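机器人操作软件 讲义第六讲
双手抓放任务的控制与感知接口

主讲:Stella Kirui
版本日期:2022年3月11日

6.1 本讲范围

第五讲结束时,我们已经有了单臂的关节空间轨迹跟踪,以及一个能跑通但很脆弱的抓取脚本。本讲把同一套代码扩展到双臂双手,任务限定为桌面抓放:从台面拿起一个小物体,放进盘子。任务本身简单,软件上的难点集中在三处:多路相机的时间对齐,手部指令的语义,以及两只手共用工作空间时的规划约束。

课程代码分三个包。Drenik 负责底层控制与驱动,Wollora 负责感知与标定,Nyaga 负责任务层状态机。日志与回放工具单独放在 Dimport 里,四者之间只通过消息接口通信,不允许互相引用内部头文件。去年有两组同学为了省事,在状态机里直接读驱动的缓冲区,调试时看到的关节角与控制环实际使用的不是同一拍数据,查了很久。本学期的提交检查会直接拒绝这类引用。

6.2 坐标系约定

全部坐标系为右手系,长度单位米,角度单位弧度。名称如下:

base:机器人基座
table:台面坐标系,原点在标定时指定,z 轴垂直台面向上
head:头部相机光学坐标系
wrist_l、wrist_r:左右腕部相机光学坐标系
tool_l、tool_r:左右手的工具坐标系

变换记作 T_a_b,含义是把 b 系中的点变到 a 系:p_a = T_a_b · p_b。作业里请严格使用这一记法。反过来写也能推出正确结果,但助教批改时按统一记法检查,混用者按错误处理。

腕部相机到工具坐标系的外参 T_tool_wrist 由手眼标定得到,属于固定量;头部相机到基座的变换 T_base_head 随颈部关节变化,必须用图像时间戳对应时刻的关节角计算,不能取最新值。
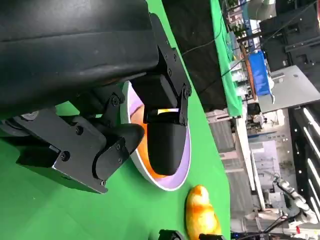
手眼标定的输入是一组位姿对 (A_i, B_i),求解 A·X = X·B。Wollora 中的实现先解旋转再解平移。旋转部分对姿态分布敏感:如果采集时手腕只绕一根轴转动,方程欠定,求解器仍会返回一个看上去合理的矩阵,残差也不大。判断方法是看旋转轴集合张成的空间,至少要有两根不平行的轴,夹角越接近直角越好。标定程序会打印条件数,超过 100 时请重新采集,不要靠增加样本数量去压残差。

近距离视角还有一个问题。腕部相机离物体很近时,手指会长期占据图像的固定区域,这部分像素必须在特征提取之前用掩膜去掉。掩膜由手部模型和当前手指关节角渲染生成,每帧更新。使用静态掩膜只在手指不动时成立,手一闭合就会把指节当作物体边缘。渲染时把手部模型向外膨胀几个像素,可以吸收外参的小误差;膨胀过大则会吃掉接触点附近的物体轮廓,而这恰好是抓取判断最需要的区域。

6.3 时间对齐

每条消息带两个时间戳:t_acq 为采集时刻,t_recv 为主机接收时刻。任务层只允许使用 t_acq。对齐步骤:

1. 以头部相机帧为主时钟,取其 t_acq 作为参考时刻 t0。
2. 在每路腕部相机的缓冲区中取与 t0 最接近的一帧。
3. 对关节角按 t0 做线性插值,姿态部分用球面线性插值。
4. 若任一路的时间差超过阈值,整组丢弃,计数器加一。

第 4 步中“整组丢弃”经常有人改成“沿用上一帧”。静止时两者没有区别,手臂运动时后者会引入与速度成正比的位置偏差,并且方向总与运动方向相关,滤波器无法消除。

缓冲区默认长度为 46 帧。加长缓冲区不会提高对齐质量,只会让查找变慢,并掩盖某一路相机掉线的事实。掉线应当由看门狗报告,状态机收到后进入 HOLD。

6.4 手部指令的语义

手臂指令是目标位姿,含义明确。多指手则不然,同一个“闭合”在不同的驱动里可能指到达某组关节角、达到某个电流,或者碰到东西就停。Drenik 把三者拆成独立的指令:

SetPose(q, v):以速度上限 v 运动到关节角 q,遇阻时报错。
Close(tau):向闭合方向运动,电流估计达到 tau 后保持。
Conform(q, k):以刚度 k 跟随 q,允许稳态误差。

抓取用 Close 或 Conform,预成形用 SetPose。不要用 SetPose 抓取。目标角设得略深一些,确实可以夹住物体,但驱动会把持续的位置误差当成堵转,过一段时间切断输出,物体随之掉落。这一现象在日志里表现为错误码 11,课程论坛上大部分关于“无故松手”的提问都与此有关。

Conform 的刚度 k 决定手指对物体形状误差的容忍程度。k 过高时,先接触的手指会把物体推开;k 过低时,各指都能贴合,但提起后物体会在手中下沉。建议先在 k 的中间值上做抓取,确认接触后再线性升高,升高过程放在单独的状态 FIRM 中,以便在日志里区分“未抓稳”与“抓稳后滑落”。

6.5 任务层状态机

Nyaga 为每只手维护一个状态机,状态为:

IDLE → PREGRASP → APPROACH → CONTACT → FIRM → LIFT → TRANSFER → PLACE → RETREAT → IDLE

异常统一进入 HOLD,由上层决定恢复到 IDLE 还是重试 PREGRASP。注意 HOLD 时手臂停住,而手保持当前指令,不松开。把 HOLD 实现成全部清零是常见错误,持物时会直接掉落。

两只手的状态机之间由仲裁器协调。仲裁器把台面划分为左区、右区和共享区,盘子所在位置属于共享区。规则只有一条:进入 TRANSFER 之前必须取得共享区的锁,RETREAT 结束且手离开共享区之后才释放。锁带超时,超时后持锁方进入 HOLD,锁不自动转交。自动转交看起来能提高吞吐量,但持锁的手此时仍停在共享区内,另一只手规划出的路径很可能与之相交。 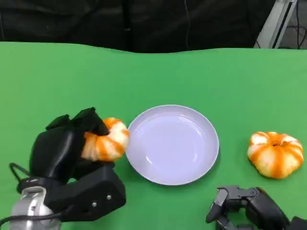 状态机的转移条件应当写成对估计量的判断,不能写成对指令的判断。发出了 LIFT 指令,不等于物体已经离开台面。感知侧需要给出 lifted 这一布尔量,它由物体底部轮廓与 table 平面的距离估计得到,并要求连续若干帧成立。以左手抓着橙白条纹小南瓜的时刻为例,南瓜已略高于台面,头部视角下它的右缘几乎碰到盘子左缘,若只用二维包围框是否相邻来判断“到达盘子上方”,再向右移动一点就会误触发 PLACE。正确做法是把物体中心投影到 table 系,与盘面圆心比较水平距离,同时检查高度是否大于盘缘加安全余量。二维相邻只能用作触发三维检查的条件。

6.6 目标分配

台面上有两个外观相近的物体时,数据关联会影响任务分配。检测器每帧输出的编号没有持久意义,状态机必须绑定跟踪器给出的 track_id。关联代价由三项组成:

c = w_p · d_pos + w_s · d_size + w_a · d_app

外观项 d_app 对同类物体几乎没有区分度,权重 w_a 应调低,主要依靠位置。物体被手遮挡后,位置项的预测也要换来源:已进入 FIRM 的物体,其位姿由 T_base_tool 与抓取时刻记录的相对位姿推出,不再依赖图像。这样即使手指盖住物体的大部分,track_id 也不会漂移到台面上的另一个物体。

分配策略用最简单的就近原则,以物体中心到 tool_l、tool_r 的路径代价为准,不要用直线距离。路径代价包含关节极限惩罚,直线距离会把靠近身体中线的物体分给肘部已经折得很紧的那只手。

6.7 规划约束

规划器的碰撞模型包含台面、双臂、双手、盘子,以及被抓物体。被抓物体在进入 FIRM 时附着到工具坐标系,在 PLACE 完成后解除。漏掉附着步骤时,规划器按空手计算,LIFT 段没有问题,TRANSFER 段会让物体擦过盘缘。漏掉解除步骤时,后续所有路径都会绕开一个并不存在的体积,表现为 RETREAT 规划失败率升高。

线缆不在碰撞模型里。目前的处理是对腕部末关节的累计转角设限,超限路径在后处理时剔除,并重新采样。

放置高度由盘面高度、物体半高和一个小余量相加得到。松手前先把 k 线性降回,再执行 SetPose 打开。直接打开时各指脱离的先后不一致,物体会受到侧向推力。

6.8 日志与回放

Dimport 记录全部消息的原始字节,回放时按 t_acq 排序重发。同一份日志两次回放必须得到相同的状态转移序列,若不同,说明代码中读取了系统时间或依赖了线程调度顺序。请在提交前运行回放一致性检查:

dimport replay --check run.log

课程提供一份参考日志,含 378 次状态转移。回放结束后工具会打印转移总数与首个不一致的位置。总数相同但位置不一致也算失败。

6.9 作业

一、推导由头部相机观测计算 p_table 的完整变换链,注明每个变换应取哪一时刻的值。

二、在 Nyaga 中实现共享区锁,包括超时处理。说明当持锁手在 TRANSFER 中收到掉线报告时,锁处于什么状态。

三、用参考日志比较 k 取三个不同值时的滑落判据输出。回放无法改变物理过程,请说明这一限制下哪些结论成立。

四、(选做)给关联代价加入速度项,讨论它在物体静止时的影响。

代码与报告打包成一个文件提交,报告用 PDF,截止时间见课程页面。手眼标定的实机部分安排在 5 月,分组名单随第七讲发布。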